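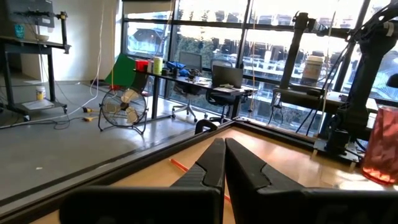

Limetari Two-Arm Bench Build
Progress report to the Stevens Fund
Report 3, covering January through the end of June
Submitted from the Diltville Shared Workshop, July 4, 2021

1. Status

The bench is assembled and both arms move under program control. The work is behind the schedule in the grant application by one stage: we planned to be running timed trials on the drinking-straw task by the end of this period and are still tuning the grip. Spending is under the approved amount. No change to the final goal is requested. One change to the order of work is requested in section 7.

2. Mechanical work

The tabletop is mounted inside the black frame, and the rail now carries the load that used to rest on the tabletop edge. In the previous report we noted that the top shifted when both arms accelerated in the same direction. The frame was squared again, the corner brackets were replaced with heavier ones, and the shift is no longer measurable with the dial gauge we have.

The arms are built from extrusion and bought-in joints. The joint modules are Bornex units, ordered in two batches. The second batch arrived with a different bolt pattern on the output flange. We drilled adapter plates in the workshop instead of returning the parts, which cost us three weeks but kept the budget line intact. The drawings for the adapter plates are in the project folder under revision C. Revision B has the hole spacing wrong and should not be used.

Gripper fingers went through four versions in this period. The first two were flat-sided and could not pick up anything thin from the table without the body of the finger touching first. The third had a narrow tip but flexed. The current version has a stepped profile, thick at the base and tapering to the tip, and closes in parallel. Flex at the tip is acceptable under the loads we expect. Print time for a pair is long enough that we keep one spare pair on the shelf and print the next overnight.

3. Wiring

Cable routing is the weakest part of the build. The cables on the arms hang in loops, which leaves enough slack for the full range of the shoulder but lets a loop swing into the workspace when the elbow is folded. Twice in this period a loop caught on a bracket and pulled a connector out. No parts were damaged. The controller detected the lost joint and stopped both arms, as intended.

We tested spiral wrap and it made the bundle too stiff at the wrist. The next attempt will use short tie points on the upper link and a fabric sleeve from the elbow down. The parts are on hand.

Power and signal lines share a path for the last section before the base. We have seen occasional read errors on the wrist joint and suspect this, but have not proved it. A separate signal path will be tried at the same time as the sleeve.

4. Software

Motion planning for each arm runs separately, with a shared keep-out zone between them. This is slower than joint planning but simple to check. The stop button cuts motor power to both arms and was tested at the start of every session.

The wrist camera is calibrated to the fingertips with a printed grid. Calibration has to be repeated whenever the fingers are changed, and for most of this period the fingers were changed often. The procedure now takes 10 minutes. It was far longer in January, when every point was entered by hand.

Logging was rewritten. Each grasp attempt is saved with joint positions, camera images and the result entered by the operator. The log held 2,138 attempts at the close of the period. A share of the early ones are of little use, having been recorded before the tip shape was settled, and they are marked as such in the index.

5. Straw and cup task

The task is unchanged from the application: pick a straw up from the table, turn it upright and place it in a plastic cup. It was chosen as a stand-in for small kitchen jobs, with parts that cost little to replace.

Picking is the hard step. A straw rolls if one finger reaches it before the other, and it crushes if the closing force is set high enough to hold a cup. We now use two force settings. The low setting holds a straw without a visible dent in most attempts. The approach height still has to be set within a narrow band, and small errors in the table surface use up most of it.

Translucent cups gave trouble with the camera. Strong daylight from the windows passes through the wall of the cup, and the software then reads the rim in the wrong place. Results in the evening are better than those at midday. We have tried a fixed exposure, which helped, and will try a blind before changing any code.

Placing has been run only with the straw handed to the gripper by the operator. We do not report a success rate for the full task, as the two halves have not yet been joined.

6. Budget

Spending in the period went to joint modules, bracket stock, printer filament and bench rent. The one item outside the plan was the set of heavier corner brackets, at 200 dollars, taken from the reserve. Receipts are attached in the order of the ledger.

The line for a second camera has not been touched. We would like to hold it until the lighting problem is understood. If the blind and fixed exposure are enough, the money can go toward a spare joint module, subject to your approval. At present a failed joint would stop the project for the length of a reorder.

7. Requested change

The application places timed trials before the cable work. We ask to reverse these. A timed trial that ends with a pulled connector gives no usable figure, and the cable work has to be done in any case. The end date stays the same.

8. Work planned for the next period

Fit tie points and sleeve to both arms, with a separate signal path to the wrist.
Level the tabletop with shims and map the remaining height error.
Fit a blind and repeat the cup detection runs at midday.
Join the pick and place halves of the task.
Begin timed trials once the arms have run 3 full sessions with no connector fault.

Drawings, the attempt log index and the ledger are attached. The raw camera images are too large to send and can be copied to a drive on request.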